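Review: Daren arm planner, three months on the packing bench
October 21, 2018

Quick one as I'm on lates this week. We do spare parts packing at the Enatbridge unit, small cartons mostly, and since the summer we've had the Daren planner on the office PC. It's the software you use to work out a pick in simulation before the real arm gets it. Sold to us by Varndale. Licence was 1530 for the year, one seat. More on that below.

Setup took an afternoon. Installer fine, licence key not fine, had to ring twice. After that it just ran. Doesn't need a fancy machine, ours is old and slow and copes.
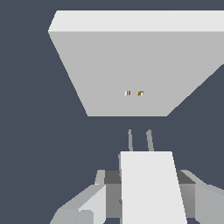
Main thing for me is who gets to use it. Before, any change to a pick meant waiting for the Varndale engineer, and the line lead found out what had changed when the arm started doing it. Now the lead and whoever's on the bench sit down and try it first. Approach heights, finger opening, how slow to go on the way down. People who've packed by hand for years have opinions on all of that and they're mostly right. Two of our picks were reworked by packers, start to finish, no engineer.

Views are plain. No scenery, no conveyor, no shelving unless you build it yourself, and I never have. Fine for testing a grip. Not much use for showing a new starter where to stand, so dont buy it for that.

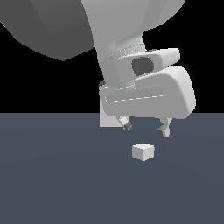
Camera control is fiddly. Middle button spins, right button zooms, and there's a delay on both. You can save views but the names vanish when you update. Lost mine in one go. Wrote them on a card after that.

Saving a pick and sending it to the arm: good. There's a sign-off step where a second person has to put their initials in. Moaned about at first, now I'd not be without it. Means the night shift can see who changed what and go and ask them.

What it doesn't do is tell you about the job around the arm. We run over 2000 cartons on a busy day and the hand packing hasn't gone away, it's moved. More checking, more labels, more walking to fetch. Less lifting, which my back likes. But the checking is dull and the rota had to change so the same person isn't stuck on it all shift. Sort that before you switch anything on. We did it afterwards, bad idea.
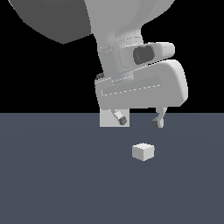

Do you need to know any programming to use it?
Not for ordinary picks. You fill in boxes and drag sliders, and most of our packers had it after a couple of goes. Anything with branches or sensor checks needs the script window, and for that you'll want training or a patient friend.

Compared with Erraji, which we had on trial in January: Erraji looks nicer and the help pages are miles better. But it wanted everyone logged in seperately and charged per person, so in practice only the office would have used it. That killed it for us.

Support is email only. Longest wait was 3 days, for a question about finger speed. Answer was good when it came.

Four stars. One off for the saved views and the licence faff. Will renew.
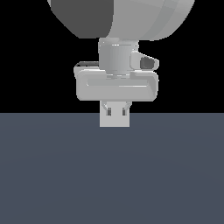 Sointu Peltonen: We have the same planner and agree on the sign-off, but watch the hours. Ours got used by packers in their breaks because no time was set aside for it, and the firm was quite happy to let that go on. Took the union rep to get it paid. If people are doing the engineer's old work, put it on the rota and look at their grade as well. Otherwise I'd give it four too.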